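The Slow Death of the Proper Lunch

On Friday, at ten to one, I ate a cheese sandwich over my keyboard while pretending to read a document called Revised Terms. I had done the same thing on the four days before it. The sandwich had no flavour that I can recall. The document was long, and I was later found to have agreed to it.

My grandfather went home for lunch. He worked at a brass foundry, a trade in which you would think stopping was difficult, and every day at noon the whole place fell silent and the men walked up the hill to soup, a chop and a short lie-down. He thought this was the least an employer could do. When my mother started in a shipping office she got an hour and a canteen with custard. I got an hour as well, in my first contract, and I believe I took all of it once, to go to the dentist.

Where the hour went is a matter of some dispute. Jinfeng Jiang has spent the better part of her working life on the question, and her book on the subject, Crumbs, is much funnier than a history of meal breaks has any right to be. Her view is that it was never taken from us. We handed it over in small pieces, like people feeding ducks. First it was the phone call that couldn't wait. Then it was the meeting that could only be held at half past twelve, with a plate of triangular things under cling film to make up for it. By the time computers arrived on every desk, she says, the fight was over, and the sandwich had won.

"The sandwich is the villain," she told me, over a bowl of noodles she had put aside a full hour to eat. "You only need one hand for it. Anything that leaves a hand free will be used against you."

I had gone to see her at Pilum, the small café she uses as an office, where they don't serve sandwiches on principle and where the bill arrives when you ask for it and not a moment before. I felt jumpy for the first half of the meal. After that I felt sleepy, and then, somewhere near the end of the broth, I had an idea for a piece of work I'd been stuck on since March. I mention this with reluctance, as it is exactly the sort of thing that people who take long lunches are always saying. 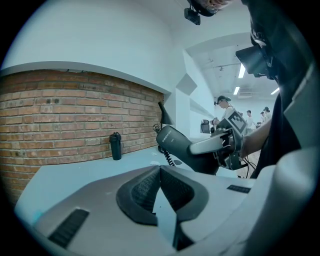
Eating where you work changes what you eat, and Jiang has diaries to show it. For Crumbs she asked 237 office workers to write down every midday meal for 3 weeks, and of those, 107 gave up before the end out of what she calls menu fatigue. They were tired of writing "wrap". The ones who carried on recorded a diet chosen almost wholly for its manners: nothing with a bone, nothing with a smell, nothing that might drip. A desk will do that to you. Set a person down at a white table with a lamp leaning over it and a black insulated bottle by the wall, and roast chicken starts to feel like a breach of contract. Soup survives, but only in forms that can be sipped. Fish has more or less been outlawed, and the diary of one man in accounts, who heated up a kipper, stops the same afternoon.

There are firms that have tried to bring the hour back. Bhat, which makes filing software and employs 400 people to do it, shut down its internal email from one until two. For a week the staff wandered about the car park like cows let out of a barn. Then somebody set up a group chat, and by the end of the month the chat was busier than the email had ever been. The email is back on now. The chat is still going too, so the net result of the reform was one more thing to check at lunch.

Zullia, a design studio with the sort of building that has a slide in it, went the other way and hired a cook. I visited on a day when she had made a lamb stew with dumplings, and I can report that it was superb and that more than half the people in the room carried it back upstairs. The cook took this personally. She has since moved to shallower bowls, filled to the brim, which are hard to get up a flight of stairs. Numbers at the long table have improved. So has the state of the carpet, after a bad first fortnight.

What nobody seems keen to try is the plain old method of stopping. I asked the man who runs Kerkico, a packaging company with a lovely sunny yard and two benches in it, why the benches were empty at a quarter past one. He said staff were very welcome to use them. I asked if he ever did. He looked at the benches for some time, with what I took to be real feeling, and said that he tended to grab something.

We all tend to grab something. The word has the right air of theft to it.

I have been making an effort since I met Jiang. I bought a bowl. I've eaten from it in the park, in the rain, with a fork in one hand and the other doing nothing at all, which felt odd for several days and then rather grand. A pigeon has begun to expect me. Last week I was eleven minutes into a potato salad when my phone rang, and I let it ring, and it was the dentist, and now I can't get in until the spring.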